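Hand and held object block most of the wrist view. Keep these episodes or throw them out?
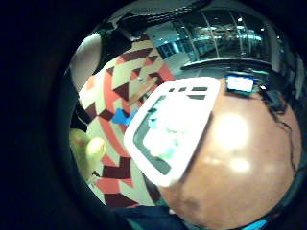
Last modified: September, 4 edits

I'm collecting pick and place examples with a hand-held gripper, fisheye lens, no robot in the loop yet. The target is a policy that can tidy small household stuff off a rug. So far I have 117 episodes and the plan is 950 before the first training run.

When I bring a larger item in close, it covers a lot of the view. The frame I attached is one of the bad ones. There's the white plastic container tilted in the middle, a big out-of-focus shape filling most of the right side, and the only part of the rug I can still read is on the left, with the small blue thing on it. The zigzag pattern bends a lot too, but I expected that from the lens.

Two things I want to know. Do frames like this hurt training, or does the model learn to deal with them? And should I undistort before saving? I'm recording through Ileo and exporting to Bruda format, if that matters.

Josué Nogueira

2 answers

Geum-ok Geum
Accepted

Keep them, with one condition. If the robot is going to carry the same camera in the same spot, it will get the same blocked views when it holds something big. Cut those out of the training set and the policy meets them for the first time on the real arm, usually halfway through a grasp.

The condition is that the pose track has to be good. If your tracking comes from the same camera, a close object that moves with the gripper can pull the estimate along with it. The patterned rug gives the tracker plenty of corners, but only where it can see them. Plot the trajectory for each episode and look for jumps while the object is held. Drop the ones that jump. I lost a good part of a 2000 episode set by not doing this until the end.

Don't undistort before saving. Keep the raw video and the calibration file together and do any warping in the loader. You can't get the outer part of the view back once it has been cropped away, and with something large in the middle, the outer part is what you have left.

Also check that everything in view will be there on the robot. A cable near the lens is fine if it's always there. If it only shows up in half your episodes, tape it down now. Same for sleeves. I roll mine up past the elbow.

And change the rug at some point. 950 episodes on one pattern is a lot of one pattern.

ağca_user4

get a second camera, problem solved. I have one on a tripod and never look at the wrist one

Comments on the accepted answer

Josué Nogueira: Plotted all 117. Four of them jump, all with larger items. Dropped those and kept the rest. Is there a threshold you use or do you go by eye?

Geum-ok Geum: By eye for the first hundred or so, then I set a limit on speed between frames. Depends on your frame rate.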